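**Gifty Quansah**
2020-05-10

Bulk pickup in Seton starts again in June. I spent the morning reading the new rules so I could plan the garage. Posting what I learned, in order.

1/ You have to book now. No more leaving things at the curb on the first of the month and hoping. The form is on the town site under Streets, not under Trash.

2/ Each address gets one slot. If you live in a duplex, you and the other side share the address unless your mail has a unit letter. Ours does. Check yours before you book.

3/ The fee is $26 a slot, paid when you book. It used to be free with the water bill. You can cancel up to two days ahead and get it back.

4/ Limit is 53 pounds per item. They list it by item, not by pile. A dresser with the drawers taken out counts as the dresser plus a stack of drawers.

5/ Hard plastic is its own pile this year. Last year it went in with furniture. It has to be bare plastic, with any screws, wheels, and fabric taken off first.
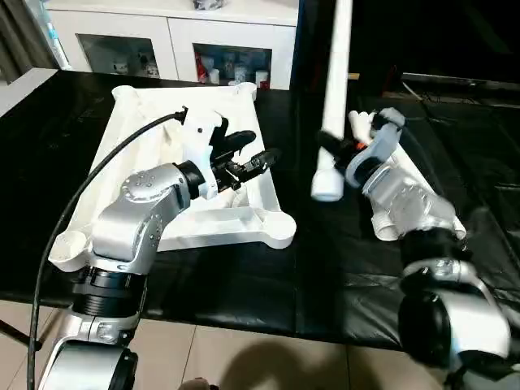 White molded plastic, ribbed sections on the inside.

6/ The number in the triangle matters. 2 and 5 are accepted in the hard plastic pile. Anything with no number goes in mixed bulk. I went over ours with a flashlight, and on most of it the number was on the underside or inside a lip.

7/ Old lawn chairs often have no number at all. Mine didn't. Mixed bulk.

8/ Metal is separate and the truck comes on a different day. Poles, bed rails, shelving, and curtain rods over four feet need to be tied together with string. They don't want tape or wire.

9/ If you can't tell whether a pole is metal or plastic, put a magnet on it. That only catches steel, so for aluminum you have to look at a cut end or a scratch.

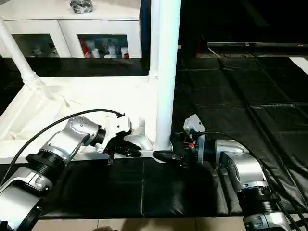
Tall white pole, black padded tabletop.

10/ Mattresses are still no. Quaye takes them at the yard on Westov Road, open mornings only. Bring the water bill for proof of address. They charged my sister $41 for a queen.

11/ Paint is no, unless it's dried out with the lid off. Cat litter works for drying it. Half a can took me three days on the porch.

12/ Anything that held liquid has to be empty and rinsed. They mean jugs, tubs, watering cans, pet fountains, planters with a reservoir. Lids go in a bag, since loose ones fall through the truck.

13/ Containers that held motor oil or pesticide don't go out at all, rinsed or not. Those wait for the hazardous day, and there's no date for that yet.

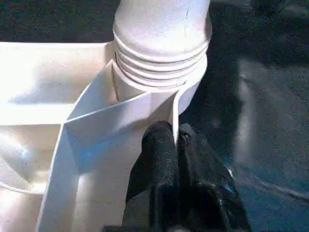
Nii Korletey: Does the rinsed rule cover planters that still have dirt stuck in the bottom? They left two of mine behind last fall and the sticker only said "contents."

14/ Replying to Nii here so it stays in the thread. The rules say "free of soil." A dry brush should be enough for what's loose. If it's caked on I'd soak it. "Contents" is the sticker they use for anything left inside, including water.

15/ If they leave something, you have until the next evening to pull it back in. After that it's a warning, then a fine. The warning goes to the owner, so renters should tell their landlord.

16/ There are 383 slots for the whole month. I booked at lunch and the first week was already gone. I got the third week.

17/ My pile so far: two lawn chairs, one bookcase, the planters, a bundle of curtain rods, and a rug. The rug has to be rolled and under four feet, so I'm cutting it in half with a utility knife from the back side.

18/ I called to ask about the treadmill. The man said to take the belt and the motor off and then it counts as metal. I haven't decided if I'm doing that.

19/ The phone line is open until 4. It rang for a long time, but a person did pick up.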